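Call for participants: gripper comparison, spring round

Plurarano is looking for 12 people to spend an afternoon driving two robot arms badly, and then slightly less badly, while we write down what happens. You will be paid for this. There is also coffee, on which we make no claims.

What we're doing

We have two candidate hands for the same pair of arms. One is the Omumeck, which has fingers that bend and a great many opinions about where they should be. The other is the Dlamini, which is simpler, closes like a door and stays closed. Our engineers have been arguing over them since before the last budget. The engineers are also the worst possible judges, having used both for so long that they no longer notice which things are hard. We would like some hands that haven't been spoiled.

You'll control the arms from a seated station, using our own controller software, Flameveo, and a pair of handheld grips. You see what the head camera sees. The jobs are ordinary floor-level and table-level chores: lifting things out of a carton, putting them back into the same carton, turning a knob, moving a hose out of the way, handing an object to a person who is standing there waiting for it with varying degrees of patience. Each job is done once with each type of hand, in an order drawn by lot, and timed. You will drop things. We have picked things that can be dropped.
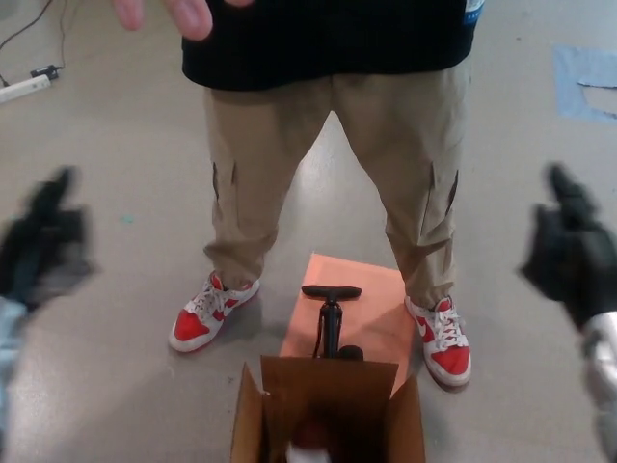

Head camera view during setup, with a gripper on either side, the floor pump and the open box.

Getting the depth right is what most people find difficult. On the screen the box looks close enough to touch, and then the fingers shut on air a hand's width short of it. We are curious whether that improves with practice or whether people simply get more polite about it, so the session has a middle stretch where you can try whatever you like without the clock running.

Who we're looking for

Anyone 18 or older who can sit for a couple of hours, use both hands and read a short set of instructions in English. Glasses are fine. Left-handed people are very welcome, as our pilot group managed to contain none.

We do not need you to know anything about robots. If you've driven a robot arm for more than an afternoon in your life, please leave this one to somebody else. Experience with video games is neither required nor held against you, though we will ask, and the people who say "a little" should know that we've learned what that means.

Please don't sign up if you get queasy using screens or headsets. Flameveo runs on a normal monitor, but the picture moves when the robot's head moves, and it doesn't always move when you think it should.

What a session looks like

Paperwork and a short walk through the controls
Practice with both hands, unscored
First block of jobs, timed
Break
Free practice
Second block of jobs with the other hand, timed
Questionnaire, five pages, with room at the end for complaints

The complaints are the part we read first. In the pilot, one participant wrote a full page on the shape of the trigger, with a diagram, and the trigger has been changed.

Someone from the team stays in the work area for the whole session and has a stop button within reach. So do you. Pressing it costs you nothing and does not count against your score. Please press it whenever you would like everything to stop.

What you get

A flat payment of $269 for the session, paid whether you finish or not. If you come back in May for the follow-up, there is a second payment on the same terms. The follow-up is optional and is mostly there to find out how much you've forgotten.

What we keep

We keep the arm movements, the head camera video, your times and your questionnaire, all stored under a number. We do not film you at the station. The video may show the legs and shoes of our staff, who have agreed to this with more or less enthusiasm. You can ask us to delete your data at any point up to the day we publish the results.

How to apply

Write to Valter Nygård at Plurarano with your name, which hand you write with, and which afternoons you could manage. No résumé, please. Applications close 6 April 2022, and we'll answer everyone, including the people we can't fit in. We also keep a reserve list of five, who get called at short notice and are paid the same.

Wear closed shoes. Parking is behind the building, through the gate that looks locked.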